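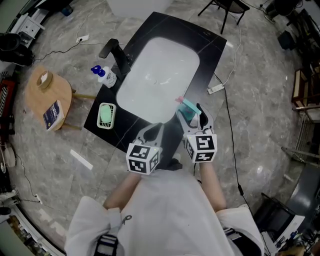
1/ Descaling a bathroom faucet in a hard water area
Ashwin Annamalai, Sturnley
Our tap water is very hard, and anything that dries on a surface leaves calcium carbonate. Dish soap does nothing to it. You need an acid.

2/ Which acid
White vinegar is dilute acetic acid. It works slowly. Citric acid powder dissolved in warm water is faster, smells of nothing and costs less per use. I mix one heaped tablespoon into a pint and put it in a plain spray bottle.

3/ What not to spray
Marble, limestone, travertine, terrazzo, cement grout that hasn't been sealed. Acid etches all of them and the dull spot is permanent. Glazed ceramic is fine. On dark or coated finishes, check the maker's care sheet first and keep contact under five minutes.

4/ Never mix with bleach
Acid plus bleach releases chlorine gas. If a bleach cleaner went on the basin that day, rinse it well and leave the descaling until Tuesday or whenever you next get to it.

5/ Aerator
Low flow is usually the aerator and seldom the valve. Close the drain, wrap the collar in a cloth, unscrew it. Note the order of the screens before you take them apart. Soak for 30 minutes, brush, rinse, refit hand tight.

6/ Numbers from my own sink
Timed with a measuring jug at full open, cold side. Before: 2 minutes to collect 600 ml at the worst point in December. After the soak, the same 600 ml took roughly nine seconds. I had been blaming the pressure regulator.

7/ Spout base
Scale collects in the ring where the spout meets the deck. Lay a strip of paper towel around it, wet it with the solution, wait, lift, wipe. Scraping with a blade will take the finish off with the scale.

8/ Products
I tried the Skinix gel. It clings to vertical surfaces better than a spray. On flat ones I saw no difference from the powder.

9/ Afterward
Rinse twice, then dry with a cloth. Drying is the step that slows the buildup. A squeegee on the basin after the last use at night also helps.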